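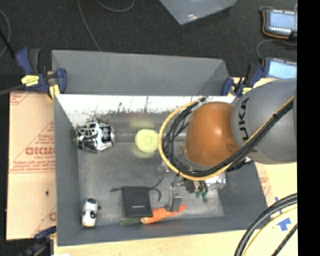

Cuaderno de taller, 22 de diciembre de 2025

Barniz al agua, lote 3607

Segunda tanda de probetas de haya con el barniz de Rendis. La de noviembre salió con piel de naranja en casi todas las caras y la descartamos entera. Hoy bajo la viscosidad con un poco de agua destilada y dejo la pistola igual que estaba.

Lijado previo a grano 240, polvo fuera con trapo húmedo. Preparadas 16 probetas, cuatro por cada dilución. Primera mano fina, cruzada. La dilución más alta descuelga en los cantos — habrá que darla con la pieza tumbada o descartarla.

El endurecedor de Clukari sigue sin llegar. He usado el resto del bote de Cleltden, referencia 723, que ya estaba abierto. Apuntarlo en la ficha, puede explicar diferencias de brillo entre tandas.

Entre manos, más de 4 horas de secado. A la segunda la fibra se levanta menos que en noviembre, al tacto se nota sobre todo en testa. Falta medir brillo y pasar la prueba de cuadrícula.

Pendiente:
Pedir filtros de cono, quedan los del cajón y están deformados.
Limpiar la boquilla con agua tibia antes de cerrar.
Preguntar a Bajpai si el tapaporos admite este barniz encima sin lijar.
No mover las probetas de la rejilla hasta la vuelta.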